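**Thread: Wire condiment caddy for the table – keep it or ditch it?**

**saltlick39**

I have a plain wire caddy with a loop handle in the middle. It lives on the table all day and holds the mustard and ketchup in squeeze bottles, plus oil and a couple of shakers. I wipe the table after every meal and the caddy is always the part I end up cleaning twice. The feet leave marks and the bottom wires collect drips.

I'm thinking of going back to keeping everything in the cupboard and carrying out what we need. Before I do, I'd like to hear how other people handle it.
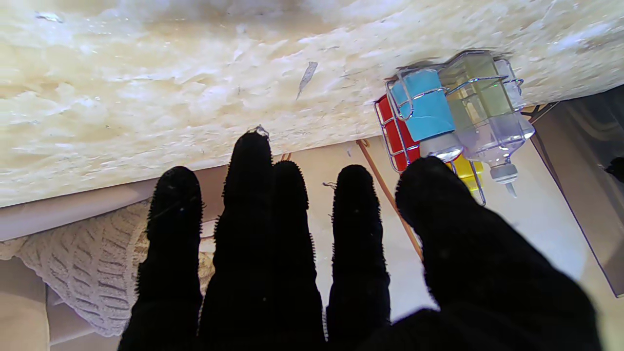 The other problem is getting bottles in and out. The compartments are sized for small shakers, and anything with a wide base has to be pushed in. When I pull one out with one hand, the whole rack wants to come along. I have tried bending the wires out a little and it didn't help much.

**Wisteo**

Keep it. A caddy you can lift with one hand beats four trips to the cupboard. If the rack moves when you pull a bottle, hold the loop with your other hand. I have had mine for years and it has never been a problem.

For the drips, run it under hot water once a week and dry it right away. Chrome wire will rust at the welds if you leave it in the drainer overnight.

**porchlight_600**

I don't agree. We got rid of ours in June and the table is much easier to keep clean. Most of what was in it didn't need to be out. The vinegar got used twice a month. The second shaker had been empty for I don't know how long.

Things that sit out also get greasy. You wash the rack, but who washes the outside of the bottles?

**saltlick39**

I do, but not often enough. Point taken.

I did take everything out this morning and wash the rack, so now I have to decide what goes back in and where. I'd take any advice on the order.

**Cordier**

Order matters more than people think. This is what I do:

- Tall squeeze bottles at the back
- Shakers and glass in front, where you can see how full they are
- Nothing heavier on one side than the other
- Anything sticky gets wiped before it goes in

Load the back first. If you fill the front first you have to reach over the shakers to get the big bottles in, and that is how glass gets knocked over.
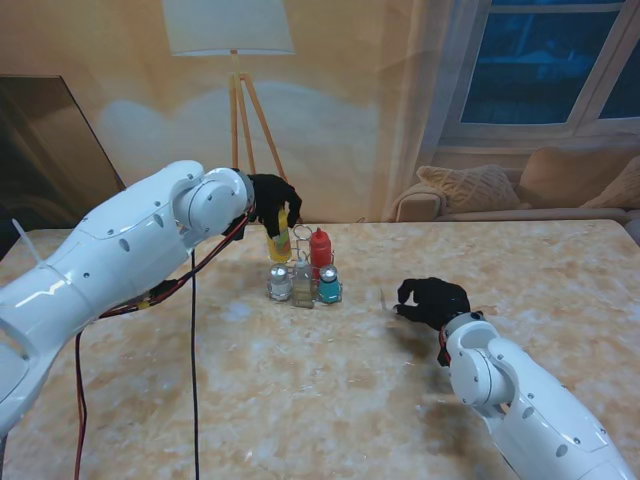
Mustard and ketchup are the two bottles that get handled the most, so give some thought to how you grab them. I take hold of a squeeze bottle by the neck. With the yellow one and the red one both at the back and the handle coming up between them, you can take either without touching the other. The three glass ones in front stay put. If you have only one squeeze bottle, put it on the side of whoever uses it most and put a heavier glass bottle across from it.

**porchlight_600**

Fine, but that still leaves five things on the table at every meal. I would do three at the most and put the rest away.

**saltlick39**

Trying it Cordier's way tonight. The rack is standing on the counter for now next to the marble slab I use for pastry. One thing I noticed while it was off the table – wire feet on stone make a scraping noise that I had stopped hearing. I may put something soft under them.
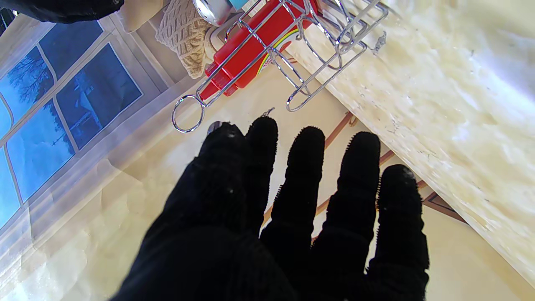

Wisteo says felt pads are a waste of time on a rack that gets washed, and that a thin cork mat under the whole thing works better and can be thrown out when it gets ugly.

**Clokemano**

Agree on cork. Felt soaks up oil and then it smells. I tried the clear rubber dots too and they fell off in the sink.

If the rack is one of the cheap ones, check that it sits flat before you bother with any mat. Set it down empty and press on each corner. If it rocks, bend the low foot down with pliers and a rag so you don't scratch the finish.

**Cordier**

Rubber dots have held up fine for me. You have to degrease the feet first and leave them alone overnight before the rack goes back on the table.

**Inès Delorme**

I'm with porchlight on the number of bottles, but I wouldn't give up the rack. We went down to three: ketchup at the back, oil and one shaker in front. The mustard moved to the fridge door and no one at our house has complained.

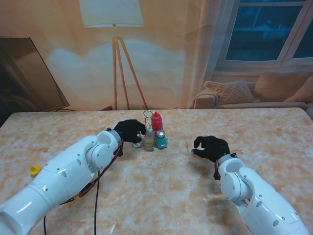

With fewer things in it the rack is lighter, so it does tip more easily. I keep the oil bottle full for that reason, and I steady the side of the rack when I take the ketchup out. It also means there is room to get a cloth between the bottles without emptying everything.

**Wisteo**

Mustard in the fridge is cold mustard. I'm not doing that.

**saltlick39**

OK. I'm keeping the rack for now. Cork mat underneath, squeeze bottles at the back, and I'll see if I miss the second shaker. I still think the compartments are too tight. If anyone knows of a rack with wider ones, post the size of the openings, please. The Skultolier one I looked at only lists the height.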